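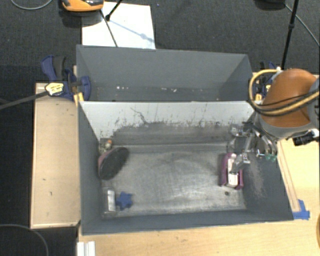
Quai 2, la 2379 en tête. Ashraf l'a vue avant moi, il voit toujours avant moi.

— Elle est pas censée être là.

— Elle est là.

On a couru. Le sac de Kenza qui tapait contre ma hanche, le thermos, les carnets, tout. Train spécial Hodeo–Lyimo, dernier passage de la 2379 avant réforme, deux cents places, vendues en une matinée. On avait les places 61, 62 et rien pour moi. Debout, donc. Dans le soufflet, contre la porte des toilettes. Très bien.

Départ avec neuf minutes de retard. Kenza a noté. Elle note tout, les poteaux, les ralentissements, les gens qui toussent.

Après Emness la rampe. Mille tonnes là-dessus ça passe, disait Ashraf, alors nous, pensez. La vieille machine a pris la courbe en hurlant, vitres baissées, odeur de frein et d'herbe coupée. Puis plus de hurlement. Juste les roues. Puis plus les roues.

Silence dans tout le wagon. Un enfant a demandé si on était arrivés.

— Disjoncteur, a dit Ashraf.

— Moteur de traction, a dit un monsieur derrière.

Ils se sont disputés jusqu'à ce que la contrôleuse passe, Mme Cherkaoui, c'était écrit sur le badge. Elle ne savait pas. Elle attendait le mécanicien au téléphone. Pluie sur les vitres, fine. J'ai mangé le sandwich de Kenza sans demander.

Et là, par le talus, j'ai reconnu le virage. Le poste d'aiguillage muré, le sureau. Mon père m'emmenait ici en janvier, on restait dans la voiture, moteur allumé, et il me disait les numéros avant que le train sorte de la tranchée. A l'oreille. Il se trompait une fois sur trois peut-être, il disait alors que c'était le vent.

Je ne l'avais pas raconté a Kenza. Je lui ai dit, vite, mal, en désordre. Elle a posé son crayon.

Une secousse. Quelque chose venait de s'atteler en queue. Ashraf s'est jeté à la fenêtre, la moitié du corps dehors.

— Attends, ai-je dit. Attends, dis rien.

J'ai fermé les yeux. Un diesel, grave, un peu boiteux au ralenti.

— La 220.

Ashraf s'est retourné, les cheveux trempés. Il souriait comme un idiot.

— La 214, a-t-il dit.

— C'est le vent.

Kenza a repris son crayon et noté l'heure.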